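Holding a Color: Kauko Kemppainen on Pigment, Heat and the Retained Plaque

1 May 2024

Kauko Kemppainen runs the color room at Kokiteck, a molder of housewares and play goods in Plusham. The room has gray walls, a light booth, a benchtop press and a steel cabinet of drawers. The drawers hold 702 retained plaques, each a flat molded chip with three steps of thickness.

"The plaque is the contract," he says. "The drawing gives you the shape. The plaque gives you the color, and if you lose it you are arguing from memory."

Kokiteck buys natural polypropylene and adds pigment as a concentrate, supplied in pellets by Atanasov. The standard ratio in the plant is two parts concentrate to 100 parts resin by weight. Kemppainen allows it to go higher for yellows, which have less hiding power in thin sections.

"People see a strong yellow and assume it must be heavily loaded. Often it is, and you can still see your finger through the wall. White underneath helps, so you add titanium dioxide. Then it goes chalky and you have to bring the chroma back. Yellow takes me more trials than any two other colors together."

Pastels bring a different problem. A pale pink contains so little red that a small dosing error shows up as a new shade. He runs pastels through a gravimetric feeder and will not release a batch dosed by volume.

"With a dark green you can be careless and get away with it. I don't recommend it, but you can. With pink, the feeder drifts a little over a shift and the first carton doesn't match the last." 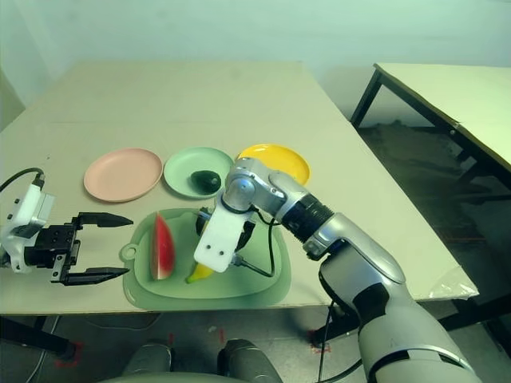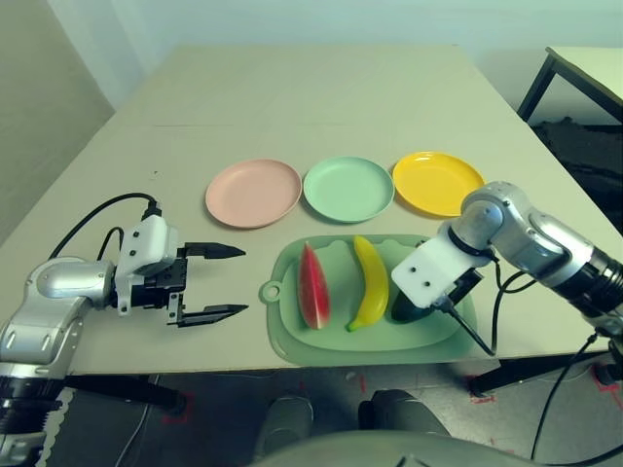 Plates in pink, green and yellow. 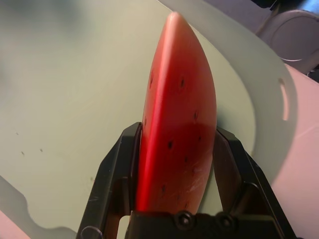 Toy watermelon slice, red with dark seeds.

Asked which process variable causes the most complaints, Kemppainen names residence time. When a press stops for a blocked gate or a late pallet, the resin in the barrel keeps cooking. His rule is that after 20 minutes of standing, the barrel is purged and the first shots are scrapped. Organic reds turn brown first. Mineral pigments tolerate more.

For sensitive colors he holds the rear zone at 195 degrees Celsius and lets the screw do the remaining work. Operators on the night shift used to raise it to shorten the cycle. The setting is now locked, a change he made in March after two pallets of coral beakers were rejected by a customer.

"They were within dimension, they were strong, they were clean. They were also the color of a brick. You can regrind that into black, and that is all you can do with it."

The instrument on his bench is a sphere spectrophotometer. Readings go into Window, the plant's in-house acceptance sheet, which plots each batch against an ellipse drawn around the standard. A batch inside the ellipse ships. One on the line goes to the light booth, where two people look at it under daylight, store lighting and a warm household lamp.

He does not let the number overrule the booth. Gloss is the usual reason for a disagreement between them. A polished cavity and a textured cavity filled from the same hopper will read close together with the specular component included, and they will look like different colors on a shelf.

"The customer says the lid is darker than the box. I measure, and the pigment is identical. The lid is shiny. So I tell them to change the texture on the tool, and they ask if I could change the pigment, because pigment is cheaper. Sometimes I do it. Then there are two formulas for one color, and someone has to keep them apart for ten years."

The plaques themselves age. Each drawer is lined with black paper and opened as little as possible, and a working set is kept separately for daily use. Working plaques are replaced when handling marks begin to affect the reading. Fluorescent shades are remade on a shorter schedule than the rest.

Recycled feedstock is the subject he returns to most often. Kokiteck now runs a share of post-consumer resin in its storage bins, and the incoming material varies between a light gray and something closer to tea.

"I can match a navy on it all day. Ask me for a clean white and I will ask you how white. We have started making the standard from the recycled resin first, before the buyer picks the color. Then the target is something we can hit."

He is currently reworking the storage bin range on that basis, starting with the blues.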